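Out and about: a morning with the packing robots at Turon

When Nadiia Stasiv asked who wanted the spare spot at the Turon open day, I had my hand up before she'd finished the sentence (sorry, Tymofii, you snooze, you lose!). I'd watched plenty of videos of robots doing things with groceries, but I'd never stood next to one, and I can tell you it's a very different feeling when the arms start to move and you're close enough to hear them hum.

The day was set up as a string of short demonstrations, 21 visitors in all, split into small groups so everyone got a decent look. Ours was led by Oleksandra Levchenko, who has the patience of a saint and answered every silly question I threw at her. The job on show was packing a shop: two white arms, a table, a plastic basket, and the sort of stuff you'd have in your own pantry. Spaghetti, tissues, snacks, all that. 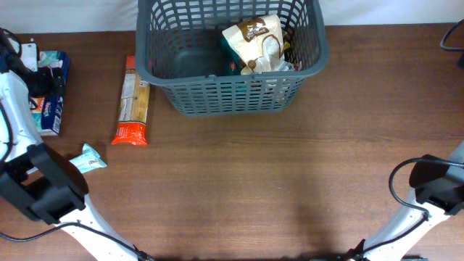
I asked Oleksandra why they'd gone for groceries and she laughed and said every wrapper is its own little headache. A box keeps its shape. A pouch slumps, crinkles and slides about, and the shiny ones catch the light and confuse the cameras. Her colleague Jianhua Wan reckons he could spend a whole week on one brand of biscuit and still be learning things, and I believe him.

There are cameras at the wrists as well as the main view from up top, so we could watch on a monitor what each hand was "seeing". I found that bit mesmerising and had to be moved along twice. The fingers are simpler than I'd imagined too, just a pair on each arm that open and close. No fancy five-fingered hand in sight!
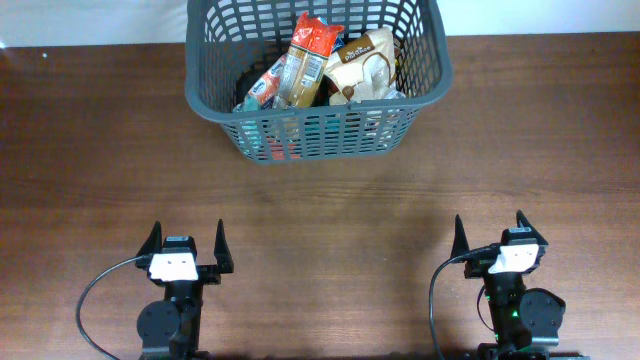 Morning tea was excellent (lamingtons, and I'm not ashamed to say how many I had, only that it was more than Nadiia). Over a cuppa I got chatting to Toshio Furukawa, who'd come across from Dikholm with his teenage daughter. She had a much better grasp of the whole thing than either of us and wanted to know how many practice runs it takes. The answer was about 2000 for the packing job, and they're still adding to it. Toshio wanted to know if it could do the unpacking at the other end, and got a round of applause from the parents.

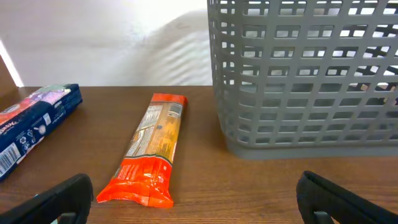

My favourite part was how slow and careful it all is. I'd gone in expecting a factory blur and came away thinking of my nan at the checkout, who also had firm views on where the pasta should go.

They're hoping to run another open day once the new workshop is sorted. If you'd like your name on the list, let me or Nadiia know, and wear comfy shoes as there's a fair bit of standing. Tymofii, you've got first dibs.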